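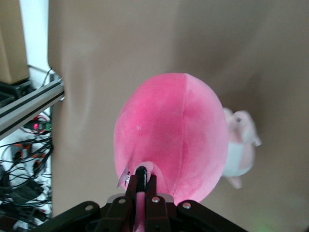 How to Wash a Plush Toy Without Wrecking It

Most advice on cleaning stuffed toys wants to sell you something. I've tried the foaming spray from Stondeck and the "plush refresh" powder from Lill, and I couldn't tell either one from a damp washcloth. You need mild dish soap, a mesh bag and patience.

Read the tag first
It's usually sewn into a seam near the bottom, and the printing fades fast. If it says surface wash only, I'd believe it. If it says machine washable, I'd believe it a little less, especially on velvety fabric, which can come out looking matted.

Check the seams
Run a thumb down every one. A toy made of two or more curved panels puts most of the strain on the stitching between them, and a small gap going in can be a big gap coming out. Sew it shut before you wash. Look at any hanging loop too, as those tend to be stitched on with very little thread.

Specks and lint
Try dry tape before water. A lot of "stains" on bright pink plush are just fluff.

Spot cleaning
One drop of soap in a bowl of cool water. Dab, don't scrub. Test the color somewhere hidden first, with a white cloth. If pink comes off on the cloth, stop there.

Full wash
Mesh bag, cold water, gentle cycle, and wash strong colors away from pale toys. The Plallton forum has a thread with 1,184 replies claiming vinegar sets the dye. I tried it twice and got a toy that smelled like salad.

Drying
Squeeze it in a towel and lay it flat. Mine took 26 hours, and I turned it whenever I walked past. Skip the dryer, whatever the "low heat is fine" people say. Once it's dry, brush the pile in one direction with a soft toothbrush.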